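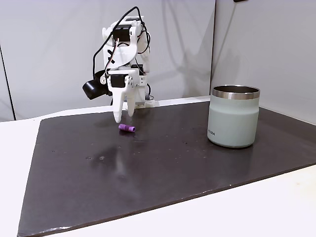
May 29, 2018

Bench notes, drinkware and the black board.

I continue the list of cups for the Wumberg shelf. Today I looked at the sage-green tumbler, marked MIRA near the bottom, and the steel mug with the off-white handle. The tumbler got entry 123 in the book, the mug is still without entry. I will write it when I find the old page from December.

The board is a good background for the pale cups, but it shows everything. Dust is the worst. Under the overhead light each small speck looks like a scratch, and I lost time with trying to rub off scratches which were not there. The small purple cylinder is also matte, so it is easier for the eyes than the steel.

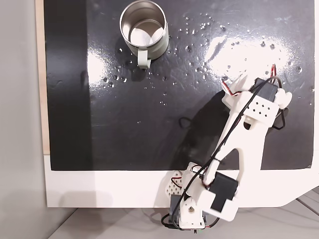
Water on this surface does not spread, it stays in small beads. The glare is strong on the wet part and I can not judge the surface well there. Please dry with the soft cloth from the Feltus box — the paper towel leaves fibers and then we are again at the dust.

To do:
Ask Shetty for a less shiny board, same size, order code 3004.
Put the handle type in the book (squared loop, one piece or two? I could not decide).
Move the lamp a little to the left and compare.
Lids are not checked yet.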